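La plataforma Flesen ha confirmado la segunda temporada de *Lerkik*, y en esta redacción lo hemos celebrado como un gol en el descuento. Quien llegó tarde a la primera (y fuimos muchos, hay que reconocerlo) tiene todavía unas semanas para ponerse al día antes de que la serie regrese en octubre con 13 episodios nuevos, más larga, más coral y, por lo que deja ver el avance, bastante más oscura.

Para los despistados: *Lerkik* transcurre en una ciudad portuaria del norte que lleva meses incomunicada por el hielo. Allí, los vecinos empiezan a recibir cartas firmadas por personas que embarcaron años atrás y de las que no se volvió a saber. La primera temporada arrancaba como un drama familiar, se torcía hacia el misterio en el tercer capítulo y acababa siendo una historia de amor preciosa, con un último plano en el muelle que todavía se discute en los foros a las dos de la mañana. ¡Y qué plano! Casi cuatro minutos sin una sola palabra.

## Imik, la ciudad de la otra orilla

La gran novedad tiene nombre: Imik. Se mencionaba de pasada en la primera tanda, siempre en voz baja, como el sitio del que venía el carbón y al que convenía no ir. Ahora la mitad de la trama se muda allí. El equipo de diseño ha levantado una ciudad entera, con su mercado cubierto, sus tranvías y un idioma propio del que se han escrito 353 palabras, suficientes para que los personajes regateen, recen y se insulten sin subtítulos de relleno. Los insultos, por cierto, son estupendos.

El salto temporal es de dos años. La farera ha dejado el faro, el hijo del práctico es ya un hombre y la oficina de correos, aquel decorado diminuto donde pasaba casi todo, ha cerrado. Da un poco de pena, porque era el corazón de la serie, pero el avance enseña un sótano lleno de sacas sin repartir y con eso basta para que volvamos a entrar de cabeza.

También cambia el ritmo. La primera temporada se tomaba su tiempo (a veces demasiado, el quinto episodio se podía haber quedado en la mitad) y la nueva promete capítulos de duración desigual: algunos de media hora y un final que roza el largometraje. Nos encanta la idea. Una serie con tantas voces necesita que cada una respire a su manera.

## La música y lo que viene detrás

La banda sonora vuelve a correr a cargo de Tripathi, el estudio que convirtió un acordeón, un coro infantil y el crujido de un casco de barco en uno de los temas más tarareados de la temporada pasada.
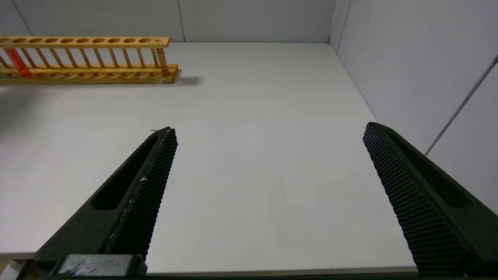 Esta vez se han grabado 261 pistas, y muchas ni siquiera llegarán a oírse enteras: son campanas, pasos, vendedores que gritan al fondo del mercado de Imik. El tema principal regresa en una versión más lenta, casi una nana, que suena en el avance justo cuando se abre la primera carta. Pónganse auriculares, de verdad, que merece la pena.

Queda por saber si habrá tercera temporada. Flesen no suelta prenda, aunque los guiones se han escrito con una puerta abierta y el reparto ha firmado por más de un año. Mientras tanto, los episodios antiguos siguen disponibles en la plataforma, incluida la versión sin música del capítulo final, una rareza que recomendamos ver después de la original y con la luz apagada.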